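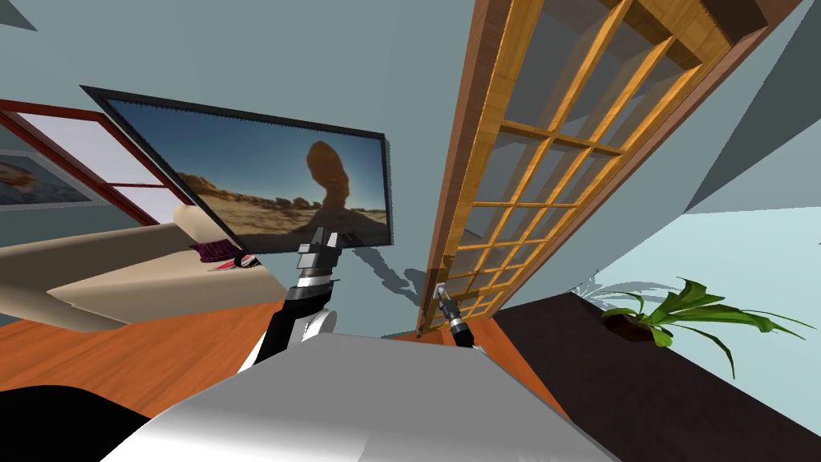
Living room, head view. Both arms up, left gripper in front of the TV.

Getting your first sim run in (Jirden robotics club, new drivers)

Quick version of what we do at the September meetings, because half of you missed it and the other half didn't write it down. You need one of the club desktops or a laptop that doesn't choke on the renderer. Read the whole thing once before you touch anything. Takes a lunch period if it goes well.

What you're working toward: the Trajkovski Cup home round. All simulated, two-arm robot, one living room. You drive it, it gets recorded, the recording trains the policy. Bad driving in, bad policy out. So drive slow.

What to install

Fasik is the simulator. Prernico is the driving program, the thing that reads your controllers and sends it to the arms. Install Fasik first. If you do it the other way Prernico can't find the robot file and you get a wall of red text. Uninstall, start over, it's faster than fixing it.

Copy the room folder from the club drive. Copy, don't move. Somebody moved it last year and we lost an afternoon.

Start up

Open Fasik, load the living room, wait. The textures come in late. Don't hit reset while it's loading.

Then open Prernico. Port is 1718. Type it in by hand, the saved one is wrong on at least one machine. Hit connect. Left controller, squeeze the trigger, left gripper should close. Same on the right. If left moves right, swap them in the Prernico settings and not by crossing your arms. (Yes.)

Set the step limit to 3000 for practice. Real runs are 2000 but you will run out at first and that's just frustrating. Drop it later.

Arms first, no objects

Do this before you go near anything you want to pick up. Raise both arms till you can see both grippers in the head view. Hold them there. Now move the left one only. The right will drift if your other hand drifts, so rest that elbow on the desk or something.

Find the shadows on the wall. Seriously useful. Head view is terrible for depth and a gripper that looks like it's touching the TV could be way out in front of it. Watch where the shadow goes when you push forward. Gripper and shadow coming together = you're getting close to the wall. Back off.

Do left, then right, then both. A couple minutes each. Boring, do it anyway.

Switching views

Number keys. Head view for getting the arm across the room, wrist view for the last little bit. Most new drivers stay in head view the whole time and then wonder why they keep knocking stuff over. Switch early. Stop moving, switch, look, then move again. Switching while the arm is moving is how you loose track of which way is forward.

Up on the controller is not always up in the wrist view. Give it a tiny nudge first and see which way things slide.

The grasp

Open the fingers all the way before you come in. Line up so the object sits between them, come in straight, stop. Then close. Two seperate moves. Don't close while you're still coming in or you'll push it away from you.
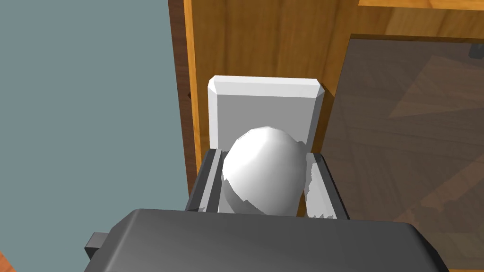

Wrist view. White egg-shaped piece between the fingers, white block right behind it.

Round things are the worst. You want the fattest part of it between the fingers, or as near as you can get. Pinch too high and it squirts out the bottom. Too low, rolls over the top. If there's something tall behind the piece, check how much room you've got before you push in any further.

Squeeze easy. Trigger halfway, check, then the rest. Full trigger in one go makes the physics do weird things and the object can jump.

After you close, wait a beat. Lift a little. Wait again. If it's slipping put it down and redo it. Don't try and save it in the air, that recording is junk and you'll have to delete it anyway.

Working over the sofa
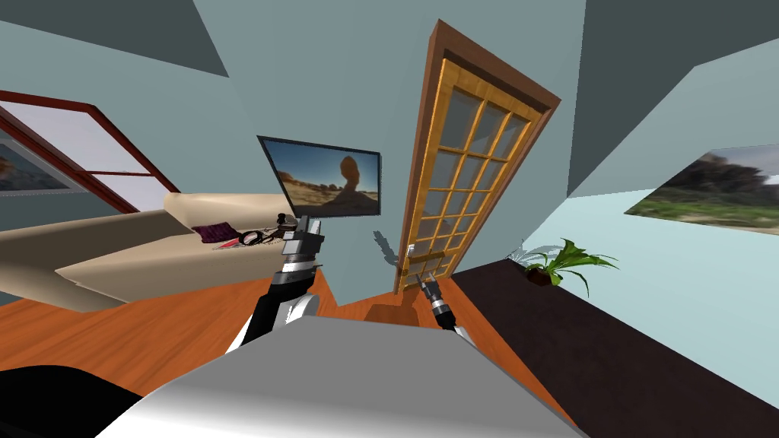
Left gripper over the small stuff by the purple cushion, right one down by the door.

Small items on a soft-looking surface. Harder than the egg one. Come in from above, not from the front. The cushion is right next to them and if you clip it everything moves.

Pick one thing. Decide before you start and say it out loud, your partner types it in the notes box. Going for whichever one looks easiest halfway through makes the recording useless.

Park the arm you're not using. Down and out of the way, but still in view so you notice if it creeps. Near the door is OK as long as it isn't touching the door or the block on the floor. Bumping the block counts against you under our club rules even if you were nowhere near it on purpose.

Recording

R starts, R again stops. Red dot in Prernico means it's going. No dot, no recording, check every time.

Start with the arms still. End with the arms still. Cut the sitting around to a second or so at each end.

You need 5 clean ones before you move on to two-handed tasks. Clean means picked it, lifted it, put it where you said, didn't hit anything. Retries inside a run don't count as clean.

File name is your initials, task, run number. No spaces. Drop them in the inbox folder and Hamish Hollis goes through them before the next meeting. He'll send back the bad ones with a note. Read the note.

If it breaks

Arm frozen: disconnect and reconnect in Prernico, leave Fasik open.

Arm shaking: you've asked it to reach too far. Pull back toward the body.

Object gone: probably through the floor. Reset the room, toss that run.

Everything slow: close the browser. All of it. Music too.

Still stuck, leave it on the screen and come get one of us, don't reboot. We want to see the error.

Two-handed page is next, not finished yet.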